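Binow 16-Knob Practice Panel — self-assembly kit

£33, collection from the Gindby workshop or by post

The Binow is a square black panel with sixteen round knobs in a four by four grid. Each knob has a pointer line and a ring of tick marks, so a camera can tell where it has been turned to. It is meant for people building or programming a robot arm at home, or on a shared bench, who want something small and repeatable for the arm to work on.

Victor Temba drew the first version for his own arm and Nyokabi Ndung'u redrew it so that it could be put together without a lathe. It has been sold from Gindby ever since.

What you get
Panel face and base, matt black
Sixteen knobs with shafts and friction washers
Printed dial sheet, self-adhesive, plus one spare
Four rubber feet and a bag of screws
Building guide
Download code for the simulation files

Size and weight
Panel face: 100 mm square
Weight when built: 554 g
Hex key needed: 3 mm (not included)

Building it
Most people finish in an evening. Stick the dial sheet down first, working from one corner, and leave it under a book for an hour. Push the shafts through from the front, add a washer to each, then tighten from underneath. The screws set how stiff the knobs are. Start with them slack and take them up a quarter turn at a time. A weak gripper will want them looser than you would choose for your own fingers.

The panel is heavy enough to stay put for light turning, but it will slide if the arm pushes sideways. There are two holes in the base for screwing it to a board. On a shared bench a clamp across a scrap of ply does just as well and comes off when the next person needs the space.

Simulation files
The download holds a model of the panel and a ready-made room to put it in, with an arm over a wooden table. Lorenz Wallner made the room, tiled floor and all. The knob angles can be set by hand or shuffled at the start of each run. We suggest getting your approach and grip settled here before you let a real arm near the real panel — knobs are cheap, wrist joints are not.

From the simulated room; the middle view shows the panel face and its dials. 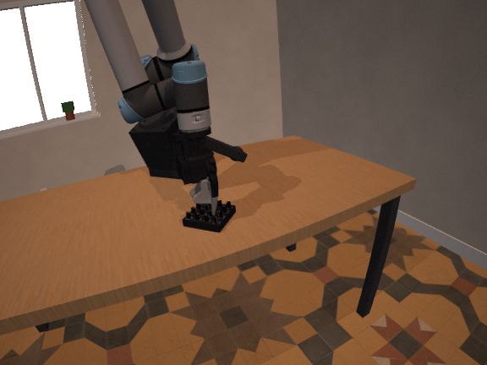
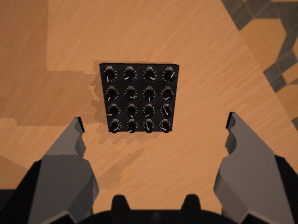
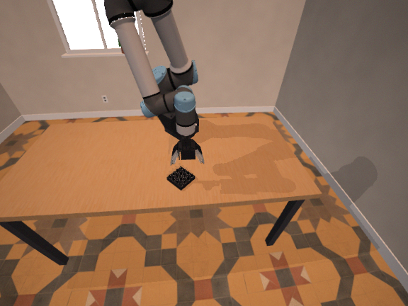
The arm and gripper models can be swapped for your own. Check the scale when you import, as the files are in metres and some home-drawn grippers come in a thousand times too large. Elibariki Rotich keeps a short list of import settings that have worked for other buyers, and will send it if you ask.

Spares
Knobs, washers and dial sheets are sold separately. Older panels from before the redraw take a different shaft, so tell us which you have when ordering.

Orders and collection
Posted orders go out on Thursday. For collection, ring the Gindby bell and ask for Aldo Sala. The workshop is closed for most of August.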